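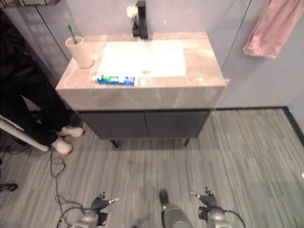 How often should you clean a bathroom basin and the top it sits in?
Wipe it over once a day and give it a proper clean once a week. In a hard water area, do the weekly clean twice.

What you need
Two soft cloths, an old toothbrush, washing-up liquid and a bowl of warm water. Keep vinegar, lemon and limescale sprays away from marble and similar stone. They leave dull patches that won't polish out by hand.

Clearing the top
Take everything off, including the toothpaste, the cup and any ornament. Rinse the cup and stand it upside down to drain. Artificial flowers collect dust and hairspray, so swish them in the soapy water and shake them dry.

The basin
Squirt a little washing-up liquid round the sides and wipe down towards the drain. A shallow basin holds a film of soap in the corners. Go into these with the old toothbrush, then round the metal ring of the drain. Rinse with 225 ml of clean water at a time from a jug, or straight from the tap.

The tap
Matt black scratches easily. Use a damp cloth only, no cream cleaner, and dry it at once. Do the back of the spout and the strip of counter behind it, where water sits.

The counter and cabinet
Wipe the stone with a well-wrung cloth and buff it dry. Dried toothpaste lifts off if you lay a wet cloth on it for a few minutes. Finish with the door fronts and the floor underneath.

Reseal natural stone once a year. I do mine in February.

Wilma Wuyts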